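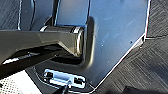
Grey metal plate, lightly scuffed.

Shezi 1501 dehumidifier review

Posted April 6, 2024

I bought the Shezi 1501 in September for a ground floor flat in Sukcombe. The flat faces north, the street slopes down towards it, and the back room smelled musty from the first cold night onwards. Before the Shezi I had a smaller machine made by Jillmont, which was quiet but could not keep up once washing was drying indoors.

The 1501 is a compressor model with a 10 litre rating. As with all of these, the rating is for a warm, very wet room, and you will not see that much water in an ordinary British winter. On a bad day I empty the tank once in the morning and once before bed. On a good day I leave it until it stops by itself and the red light comes on.

Setting up is simple. It has to stand upright for a few hours after delivery, and the leaflet says so in large type. After that you plug it in, pick a humidity level and leave it. There are two fan speeds. The low one is fine to watch television with. The high one is loud enough that I only use it when I am going out.

The back room read 71 per cent on a separate meter the first evening. By the end of the week it was sitting in the high fifties, and it has mostly stayed there. The Shezi's own display reads a little lower than my meter, so I set it a notch below what I want. I would not call that a fault, but it is worth having a second meter if you care about the number.
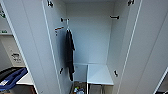 Where you put a dehumidifier matters as much as which one you buy. Mine did very little for stored clothes while everything was kept shut, and coats at the back of a cupboard still came out smelling stale. A white wardrobe like this one should have both doors open while the machine is running, so that air can get right to the back panel. Pull it forward from an outside wall too, if you have the space. I leave a hand's width behind mine.

The tank is the weak part. It slides out from the front without trouble, but the handle is thin and folds over when the tank is full, and I have spilled some on the way to the sink more than once. The float inside also sticks. If the machine says it is full and it plainly is not, take the tank out, give the float a tap and put it back. You can use the hose outlet instead, but no hose comes in the box, and the one Pilitetti sells as an extra is too short to reach anything in my kitchen.

The wheels roll well on a hard floor. On carpet they drag, and I lift it.

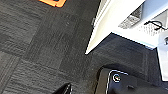
Carpet tiles in dark grey, with the ribbing changing direction from tile to tile.

Cleaning is a matter of taking the filter off the back and running a vacuum cleaner over it every couple of weeks. The clips feel cheap but have held so far.

It does warm the room slightly – welcome in winter, less so in a mild spell. The laundry mode ignores the humidity setting and runs flat out, and a full load on the airer is dry overnight with the door closed. The timer forgets its setting after a power cut.

I would buy it again for a flat this size. For one small bedroom the Jillmont is quieter and takes up less floor. Four stars, with one off for the tank handle.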